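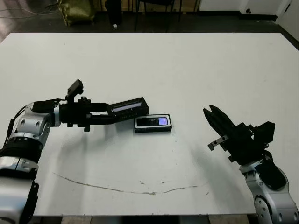 **Do you need a proper white table for a small electronics bench, or will any old desk do?**

Any flat desk will do the job. But a big plain white top makes small black bits much easier to find, and after this long with mine I wouldn't go back to dark wood.

Review: Jereo white worktop, large. 03/09/2019

Quick one as I'm between jobs. Bought in June from the Kaltik place in Randurbridge, £163 with the legs. Delivery was extra, so borrowed a van instead. Mostly use it for sorting secondhand gear. Black boxes with little displays, clock things, set-top things, power supplies, all the stuff people chuck in a drawer and forget.

Size first. It's big. Two devices out side by side and loads of bare table left over. I used to work on a Mthembu folding desk and was forever stacking one thing on top of another, then knocking the top one off. None of that now.

The white. Love it for finding things, small dark screws show up straight away. Displays are easy enough to read against it too, bluish ones especially. Downside is shadows. With a lamp overhead you get hard dark ones right where you're trying to look. Moved my lamp 4 times before giving up and buying a second one.

Now the marks. It scuffs. There's a long brownish curved one across the near half of mine, faint, but once you've seen it you keep seeing it. Little grey specks as well. Tried washing up liquid, then a melamine sponge, then a bit of bicarb on a cloth. Scuff is still there. Hanneke De Graaf, who has the same top for her sewing, put a clear mat over hers from day one and I wish I'd done teh same. Rubber feet on older kit are the thing to watch I reckon. Lift, don't drag.

Assembly: 12 bolts, one allen key, half an hour on my own. Instructions are pictures only and the last one is upside down. Tighten everything at the end or the legs won't line up. Wobble is minor, gone once I'd put card under one foot.

No cable tray. Annoying at this price. My leads end up on the floor and I catch a foot in them most days. You can get a clip-on tray seperately but it only fits the smaller top, so check before ordering.

Good: space, easy to see small parts, solid enough for heavy kit.

Bad: scuffs, shadows, nowhere for cables.

4 out of 5. Would buy again, with a mat.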